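Subject: Re: [selelow-residents] Council statement on the ferry talks
From: Rasha Tarawneh
Date: 19th August

Thanks for forwarding the statement. I read it twice, the second time in case the first had been a bad translation of itself. My notes are below, with the part I'm answering left in so people can find their place.
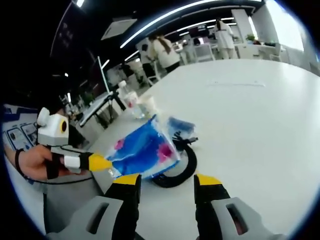

2 min read

> The Mayor's office confirms that discussions with Fodor on the
> cross-river ferry remain constructive. Both sides have agreed on
> the principle of a shared timetable. The deputy mayor is resting
> at home with a mild fever and will lead the next round by video.
> Residents are asked to be patient while details are settled.

First, I wish the deputy mayor a quick recovery. She is the only person on our side who has read the draft agreement to the end, and the annexes go on for a while. If she can run a negotiation from her sofa with a temperature, good for her, but I'd be happier if someone healthy were sitting next to the phone.

Second, "the principle of a shared timetable." We had that principle in February. It was announced with a handshake and a tray of pastries, and the Muvness landing still has last year's schedule taped inside the shelter. What was missing then was any word on who pays for the evening crossings. It's missing again now.

For those who joined the list recently: the petition to keep the late boat closed with 1,003 signatures. The council's rules say 3,000 are needed to force a public hearing, a number chosen when the town had a cannery and a great many more people in it. So we were told, very politely, that our views had been noted. I asked where they had been noted and got a link to the same page I'd sent them.

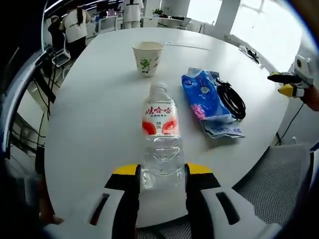

Third, the contract itself. Priment runs the boats and its agreement ends this winter. Fodor wants to extend it for two years on the present terms, and our side wants a new tender. Both are reasonable positions, and I could live with either. What I can't work out is the statement's suggestion that we have somehow agreed to both – an extension during which there is also a tender, with the winner presumably waiting on the dock.

I've written to the clerk asking for the minutes of the last round. She replied within the hour that they are "being finalized," so I have asked for them unfinalized. I'll post whatever comes back.

If you use the late boat for work, please send me the crossing you take and how you'd get home without it. Short is fine. Write to me off-list unless you enjoy having your commute debated by strangers. And please trim your quotes when replying, as the last thread reached a length that would have qualified as an annex.

Rasha

--
To leave this list, send a blank message with "unsubscribe" in the subject line.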